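Foltalura users forum > Planning and control > Planner stalls on approach when cluster boxes overlap

mireska_b
Monday, 9:12 am

Foltalura with the stock sampling planner, Plurkura for segmentation, Wojcik driver for the gripper. Tabletop pick and place, fixed camera, single arm mounted at the edge of the table.

Free space moves plan fast. The approach to anything in the middle of the table either takes very long or returns NO_PATH. Worst one in the log was 735 ms for a move that should be close to a straight line down. I have the iteration cap at 4,000 and raising it only makes the failures slower.

Config is default except for approach_clearance, which I set to 80 (mm). What else should I be looking at?

tqv_overrun
Monday, 9:40 am

Dump the collision scene and look at it before you touch the planner. Nine times out of ten a NO_PATH on a short approach means the goal pose is already in collision and the sampler is burning its iterations trying to reach a state that doesn't exist. The checker will tell you:

scene.check_state(goal, verbose=True)

If it returns a contact pair, stop there.

mireska_b
Monday, 10:05 am

It returns a contact pair. left_finger against cluster_3. cluster_3 is the mug. The goal is a grasp on the thing in the bowl, which is cluster_2.

tqv_overrun
Monday, 10:11 am

Then the mug cluster is too big. Which shape type is Plurkura exporting?

mireska_b
Monday, 10:14 am

Axis-aligned boxes.

Bořivoj Havlíček
Monday, 11:30 am

Axis-aligned in which frame? By default Plurkura exports in the camera frame. If your camera looks at the table at an angle, the boxes get transformed to the base frame and then re-aligned, and they grow each time. A mug with a handle on one side is a bad case, as the handle stretches the box and the rest of that strip is air.

Set export_frame: base and shape: hull. Hulls cost more to check, but with this few objects it does not matter.

kettering_loop
Monday, 12:02 pm

I'd disagree with going to hulls. The hull of a bowl closes the bowl. If the target sits inside it, the target is inside a solid and every grasp goal is in collision by definition. You fix the mug and break the bowl.

Use voxels for anything concave.

Bořivoj Havlíček
Monday, 12:20 pm

A box closes the bowl as well, so nothing is broken that was working. The usual answer is to allow contact between the fingers and the container for the last segment only. Voxels at 4 mm from a single view leave the far side of every object unobserved, and then you argue about what unknown space means.

kettering_loop
Monday, 12:31 pm

Unknown means occupied. I don't see an argument there. Allowing finger contact with the container is how you end up pressing on the rim and finding out from the torque limits.

tqv_overrun
Monday, 12:44 pm

Both of you are right for different grippers. mireska_b, can you show the table layout? Spacing matters more than the shape type if the objects are well apart.

mireska_b
Monday, 2:15 pm

Layout is a plate at the near left, a small bowl further back with a yellow item in it, a pink mug to the right of the bowl, and black storage on the right. Three poses of the arm over it:

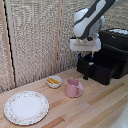
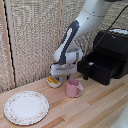
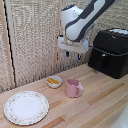 Re: layout and padding

Bořivoj Havlíček
Monday, 2:50 pm

Thank you, that helps. The plate is irrelevant to the approach. The mug handle points right, away from the bowl, so in the base frame a hull on the mug will give you back the space on the bowl side. I'd still change the frame first and the shape second, with a replan in between, so you know which one did the work.

The drawer in the first two is a separate problem. When it is open, does Plurkura give you the storage unit as one cluster or two? If it is one, the box covers the whole opening and you will never plan into it.

mireska_b
Monday, 3:08 pm

One cluster. I wasn't planning into it yet, but good to know.

Results, same goal, same seed:
export_frame camera, box: NO_PATH
export_frame base, box: path found, very slow
export_frame base, hull, finger contact with the bowl allowed on the last segment: path found, fast enough that I stopped timing it

I only looked at planning. None of these were executed.

kettering_loop
Monday, 3:25 pm

Fine, but check how long "last segment" is. In Foltalura the allowance covers everything after the last waypoint, and your last waypoint is at approach_clearance. So contact with the bowl is ignored for the full 80 mm. Add a waypoint just above the rim and put the allowance after that one.

Bořivoj Havlíček
Monday, 3:41 pm

Agreed on this point. Also log the scene next to the trajectory in Dolledeck when you run it. The default recorder profile keeps joint states and drops the collision objects, and without them you can't reproduce a NO_PATH later. The key is record.scene: full.

mireska_b
Monday, 4:20 pm

Waypoint added, still plans. Recorder profile changed.

The base frame default should be in the docs for Plurkura, the page on export only lists the shape types. I'll open an issue for that. Leaving the thread open until I've run it on the arm.

tqv_overrun
Monday, 4:26 pm

Link the issue here when it's up. I have a patch for the verbose checker output that prints cluster extents -- it would have shown the oversized box on the first call.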